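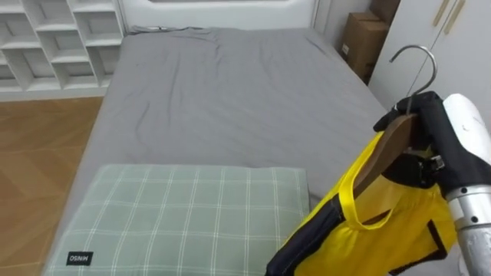 How close can I stand to the robot while it's handling clothes in the bedroom?

Outside the tape whenever the arms are powered, and at the tape with the stop button in your hand if you're the one running the session. Nobody goes inside until the arms are parked and the light on the base has gone to steady white. "I was only reaching for a sock" has been tried.

The rest of this page is the working procedure for household tasks at Zollside. It replaces the version from May, which had grown a second appendix and was being read by one person, Urszula Jabłońska, who wrote it. She has kindly let it be shortened. Last revised Oct 21, 2021.

What this covers

Bedroom work: hanging, carrying, folding, laying things out on the bed, putting them in and taking them out of the wardrobe. Kitchen work has its own page, with more about water and more swearing. If your task wanders from one room to the other, read both.

Before you power anything

Walk the floor once with your eyes down. Pick up cables, slippers, loose packaging and anything else that could end up under a wheel. Boxes may stay in the room if they're stacked against a wall and don't stick out into the driving lane. If you have to turn sideways to get past them, so does the robot, and it's worse at it than you are.

Check the tape. It should run 20 inches beyond the farthest point either hand can reach with the arm straight. Measure it with something in the hand, too. A garment on a hanger hangs a long way below the fingers and swings out when the arm stops, so the reach of an empty hand tells you very little. Use the longest item planned for the day.

Press the stop button before you start, with the arms on and nothing in the hands. Watch them stop. Then reset. Do this at every session, including the one right after lunch when you did it before lunch. Write the time in the Clolter log. The log won't let you go on without it, and typing the same time four days running gets noticed.

Setting the speed

Stay in slow mode until the first full pick and place has gone cleanly. After that you may go up one step. The top step is for empty rooms and for people who enjoy filling in Form 1025.

Wardrobe doors are always done in slow mode. A hand on a door handle is a hand attached to furniture, and if the base rolls while the fingers are closed, something has to give. We've had a handle give. We've also had a door give, which was more expensive and a good deal louder.

Handling garments

1. Start with the hanger somewhere the head camera can see all of the hook. If the hook is buried in fabric, stop and lay the item out again.

2. Close the hand on the body of the hanger, below the hook, and leave the hook clear. It needs to go over a rail later.

3. Lift straight up until the hem is off whatever it was resting on. Wait for the cloth to settle before moving sideways.

4. Look for straps. Thin straps and loops love fingers, and they catch on knobs, box corners and the other hand. If a strap is anywhere near a joint, lower the arm and park it before you free the strap.

5. Carry low and slow over the bed where you can. A dropped vest on a mattress is a non-event.

6. To release, open the hand fully and count to four before you pull back. Half-open fingers will take the garment with them.

Pillows and bedding may stay on the bed for hanging tasks. They come off for folding tasks, unless the pillow is part of the task, in which case say so in the log so the next person doesn't tidy it up.

If something goes wrong

Press stop first and think second. No one at Zollside has ever been told off for stopping a robot, though Mieczysław Gajewski once stopped the same one 30 times in an afternoon and was asked, politely, whether he'd like a different robot.

When the arms have stopped, don't pull the item out of the fingers. The grip holds when the power is cut, and tugging only tightens it. Use the release on the inside of the wrist, with your other hand under the load. Then log it: what it was holding, where the arm was, which speed step you were on. Leave out whose fault you think it was.

Ending the session

Hands empty, arms parked, base on the dock. Hang up anything that's still on the bed. Sturkis batteries go back on the shelf with the label facing out, and the older Venter packs don't go on that shelf at all, however much room there appears to be.

Sign the log with your own name. Initials are fine if you don't share them with a colleague. Two of you do, and you know who you are.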